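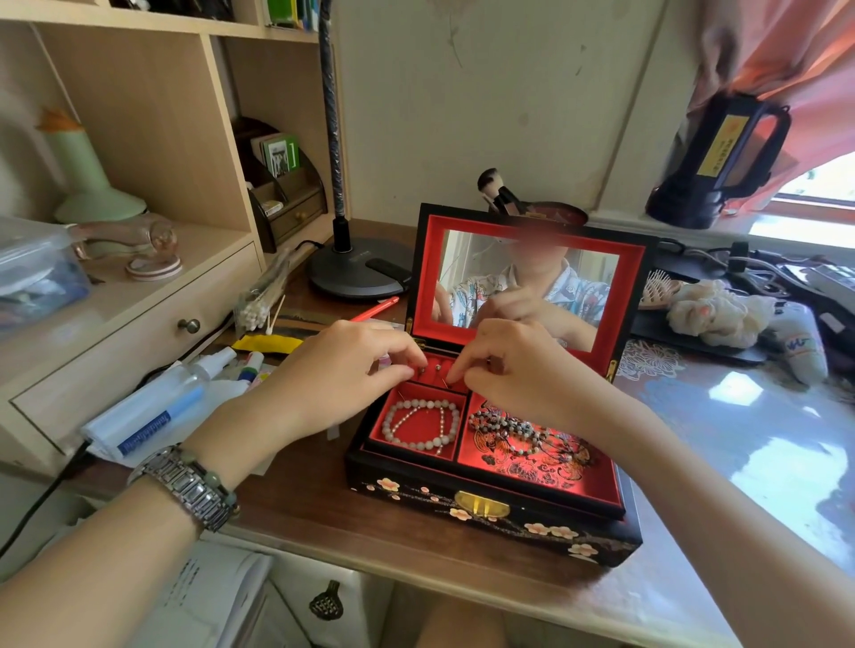
Carnet / Visites

Mars, 22 h 40. Retour de Mamodberg, journée portes ouvertes de l'atelier Hindis. Je note tant que c'est frais.

Le matin, exposé de Melina Antoniadis sur l'acquisition de gestes domestiques. Principe connu : une personne travaille chez elle, à son bureau, avec une caméra à hauteur de tête, et la séquence sert ensuite à entraîner la commande des mains. Corpus actuel : 2 252 séquences. Le cas retenu pour la discussion était le coffret à bijoux, laque noire, branches de prunier en fleur sur la face avant, intérieur rouge. Les deux mains pincent de petits clous dans le rouleau à bagues. Cas difficile à tous égards : objets minuscules, les doigts masquent la prise, et le miroir du couvercle renvoie une main levée que le détecteur peut prendre pour une troisième. Fedir Horobets propose de masquer la zone du miroir. Je préférerais la garder et l'annoter, à discuter.

Autre point, le collier de perles grises et foncées emmêlé dans le compartiment de droite. Aucun modèle de contact présenté aujourd'hui ne traite correctement ce genre de chaîne souple. Le bracelet à larges maillons au poignet gauche gêne aussi la segmentation de l'avant-bras. Antoniadis refuse de faire retirer les bijoux aux participants, elle a raison.

Après-midi, démonstration sur le banc Dostov. Préhension d'un clou d'oreille posé sur mousse, 66 essais, taux de réussite non affiché. J'ai demandé le chiffre à Stepan Melnychuk, il doit me l'envoyer. Effort de serrage réglé trop haut à mon avis. Boucle de commande à 500 Hz, retour tactile sur 8 voies, câblage Antoniuk.

À faire : écrire à Yaryna Yatsenko pour le format d'annotation, relire la partie sur les reflets, rendre le badge visiteur resté dans ma veste.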